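The robotics club at Tevby meets on Monday after classes and has eight members this year. Its project is called Rornent, a pair of small arms meant to handle things on a desk. The club's lead programmer, a senior, talked with us between test runs.

"We started with blocks, and blocks got boring," she said. "Paper is harder. It bends, and the two arms have to agree on where it is."

The team logged 51 runs in October and kept notes on each one. She said the hardest part was timing. "If one side moves early, the whole thing slides. We spent nearly two weeks on that."

Wiring took up more time than the members expected. "I thought I'd be writing code," she said. "I mostly learned to route cables." 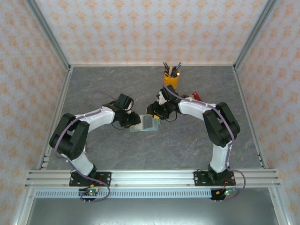
Rornent's two arms at work on a small open booklet.

The club plans to enter the Zeltance student meet in the spring. Six members will travel. "We'd like to place," she said. "First we need to finish the page-turning routine."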